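Moss and bare dirt under big tree, grass wont fill in

Lawn & Garden > Grass
posted 5/11/23 by vonside_renter

Moved into a place in Pastberg last fall. Back yard is mostly fine but the grass near the big tree is thin, mossy, and there's a bald ring where it meets the patio stones. Put down seed twice already. Came up, looked great, died.
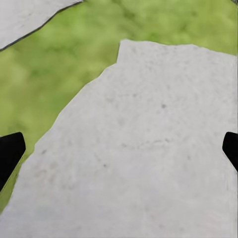 Landlord says just dump more seed on it. Bag was 2 lbs, used all of it. I water every evening after work -- maybe too much? Soil feels hard when I poke it with a screwdriver. Don't want to spend more than 100 bucks on this. Can I fix it before summer or wait til fall?

dirtnap2918

Wait til fall for the seed. Spring seed under a tree never gets roots down before the heat and the tree drinks everything anyway. For now rake the moss out, loosen the top of the soil with a hand fork and stay off it. Also stop watering in the evening. Mornings, longer, less often. Evening water just sits there and moss loves it.
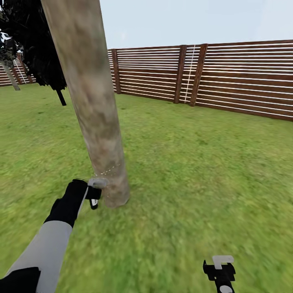 Do I need lime to get rid of the moss?
Only if a soil test says the ground is too acid. Moss mostly means shade, packed dirt and damp. Test kit is cheap, do that first.

And get a shade mix, fine fescue. The sunny stuff will die on you every time.

Jindetti

lime

pastberg_mower

Disagree a little with the above, you can overseed now if you keep after it. But packed soil is your real problem. I rented a core aerator from the shop out by Vonside, fit in the back of my old Saab with the seats down (barely).
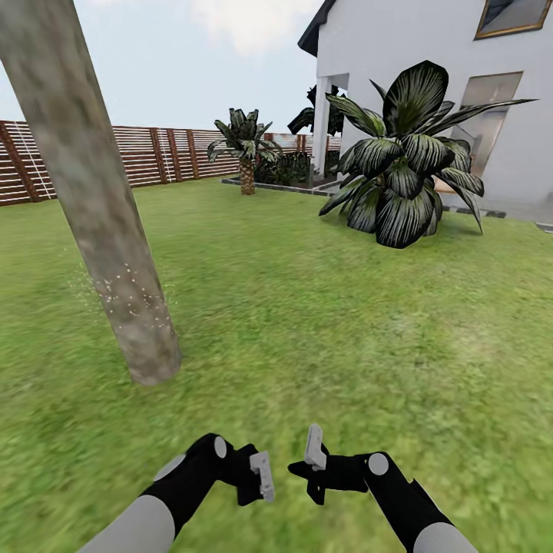

Go over the packed part both directions, leave the plugs where they drop, they break down by themselfs. Then a thin layer of compost, thin!! People bury the roots and then wonder why the tree looks sick. Watch your mower too. With a thick trunk leaning over the lawn like that one, it's easy to bang the bark on the low side, so I'd cut a wide ring of grass out at the base and mulch it. Less to mow.

Don't let anyone quote you for new sod. Neighbor got told 300 and it would of died the same way.

Order I'd do it in:

1. Rake out moss, soil test

2. Aerate, compost, seed, keep it damp til it sprouts

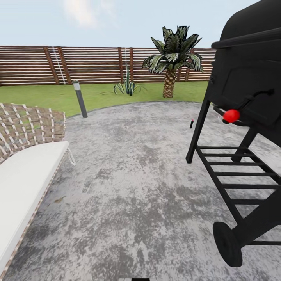 3. Mow high, leave the clippings, no weed killer til you've cut it a few times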